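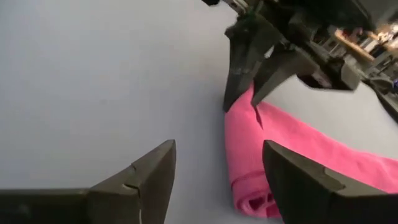 I had one question for Pejman Soltani when I got to Sombatkul on Wednesday, and I'd been saving it up for weeks: why would anyone spend a month deciding what goes on the end of a robot arm? I mean, you buy the arm, the arm comes with fingers, off you go. He laughed at me for a good while, then poured us both some very strong tea and started talking, and I don't think I got another full sentence in until the cup was empty.

"People fall in love with the arm," he said. "They ask me about reach, they ask me about payload. Then they give it a towel and it pinches two layers when it wanted one, and now they want to talk about fingertips."

Towels are his thing at the moment, and he's gone quite deep. Sombatkul has been comparing two sets of fingertips on the same pair of arms. The ones he calls the Stesance tips are narrow and come to a point. The Grernum tips are blunter, with more flat surface to squeeze with. (He has opinions about both names. I promised to leave those out.) Each set got 96 tries at the same job, which is to pick up a cloth by a corner, hand it across to the other arm and lay it down again without making a ball of it.

I asked who won, obviously. He wouldn't give me a winner!

"The pointed ones get under an edge beautifully," he said. "If the cloth is flat on the mat and you need one layer, I want those. But then you pass it over, and you have this tiny contact patch, and the cloth swings around it like a door on one hinge. The blunt ones hold on. They're just terrible at starting."

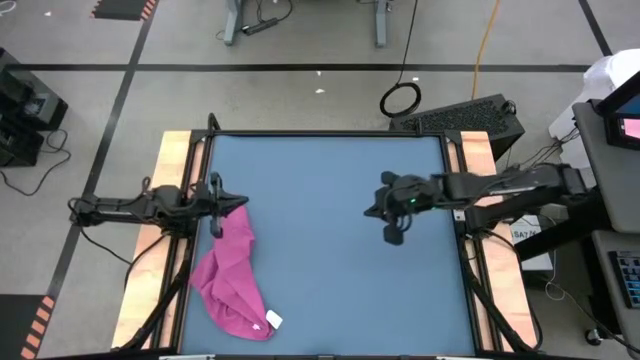

Two arms, one cloth and a blue mat: the towel bench at Sombatkul.

So how do you compare things fairly when the cloth never lands the same way twice? This was the part I'd expected to be dull, and I ended up filling three pages with it. At first the team tried to lay the towel out by hand from a printed guide, and Soltani hated it. Everyone was a little too neat, he said, and the robots looked like geniuses. Now they drop it from chest height and leave it alone, and the two sets of tips take turns through the session so that neither one gets all the easy drops.

"I don't trust a good morning," he told me. "We had one set that looked perfect until lunch. After lunch, nothing. Same tips, same code. The cloth had been handled so many times that it had gone soft." They change the cloth more often these days, and somebody writes down which one is on the mat.

We got onto the handover, because that's where most of the arguments happen. Two grippers have to come close enough to share a scrap of fabric without knocking into each other, and there's a moment when both are closed on it and each has to trust the other one. Let go too early and you've dropped it. Hang on too long and you're having a tug-of-war with yourself, and the motors get warm, and somebody reaches for the stop button. 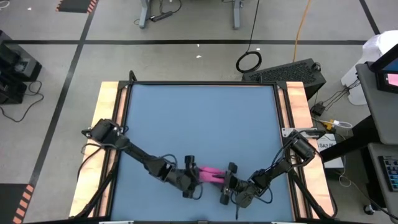
Both grippers on the cloth at once, which Soltani calls "the handshake."

"My first rule was a timer," he said, looking a bit embarrassed. "Close, wait, open the other side. It was a stupid rule and it worked better than I deserved." What they use now watches the current in the gripper motors and waits for the second hand to really be pulling before the first one lets go. He still keeps the timer version around for days when he wants to know if a problem is in the fingers or in the controller. I liked that a lot. I'd have deleted it out of shame.

Then there are the wrist cameras, and here he got properly excited and started drawing on the back of my notes. A camera up high sees the whole table, which is great for finding the cloth and not much use for the last inch. A camera at the wrist sees the last inch and very little else. The trouble with soft things, he says, is that a fold and a corner can look alike from right up close, especially when it's all one color. So do you need both views? For towels he thinks you do. For boxes he'd save the money.

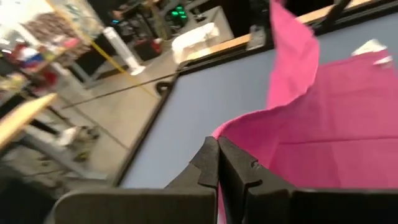
Jamshid Ansari doesn't buy it, and told me over the phone that he would take a second overhead camera before anything bolted to a wrist, on the grounds that wrist cables are the first thing to wear out and he's tired of replacing them. He'd also like to see the whole test rerun on cloths that aren't plain before anyone picks a fingertip. When I passed this on, Soltani sighed and said the cable part was fair.

I asked what he'd tell a small shop that just wants to get started and hasn't got a month for this. Start with whatever tips came in the box, he said, and run the job until you can say exactly how it fails. "If you say 'it drops things,' I can't help you. If you say 'it gets the corner and then loses it when the arm turns,' now I know what to file down." He does mean file. There's a drawer at Sombatkul full of fingertips with bits ground off them, and he showed me nearly all of them.

The next round moves to the Humuscombe site in January, with a third set of tips that tries to split the difference: narrow at the very end and wide just behind it. I asked if that was the answer, then. He rocked his hand from side to side and went to put the kettle on again.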